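Dotlow: The Brumcombe Letters (standalone story add-on)

Developer: Clesevcombe
Publisher: Batista
Genre: Visual novel, kinetic (no choices)
Script: Subira Kirui
Music and sound: Despina Kelmendi
Text language: English
Voices: Partial, main cast only

The Brumcombe Letters is a short sequel to Dotlow. It runs as a separate program and does not need the base game to be installed. Players who own Dotlow can start it from the base game's title menu once both are in the same library.

The story begins in July, after the ferry ending, and follows the postmistress through 3 chapters. Reading time depends on text speed and whether voices are left on. The script has 1317 lines, of which 92 are voiced.

Contents

Story program for Windows and Linux
Soundtrack as FLAC files, in the folder "audio_extra"
Background art without text boxes, PNG

Saves

Save files are kept apart from those of Dotlow. There are 123 slots, plus one quick save. Saves made in the demo will not load in the full version.

Display

The program opens in a window at first start. Full screen is set under Options, Display. Text size can be changed at any point, and the log can be opened with the mouse wheel or Page Up.

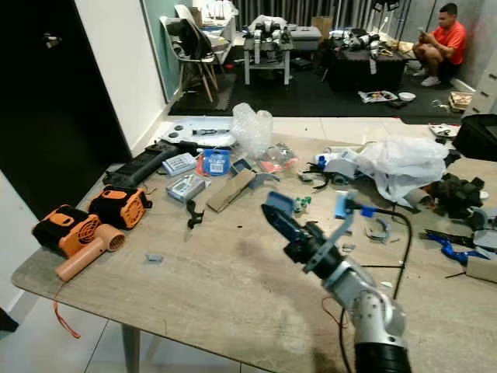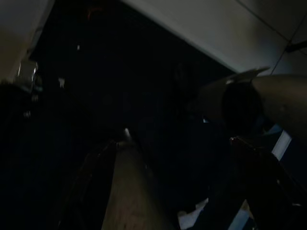 Known issues

On Linux, the voice volume slider returns to its default after a language pack is removed. Set it again and restart the program. Skipping with Ctrl held down during the chapter two credits may leave the music playing over the next section.

Refunds and keys

Keys bought from the Batista shop are sent by email and can be used once. Unused keys can be returned through the order page.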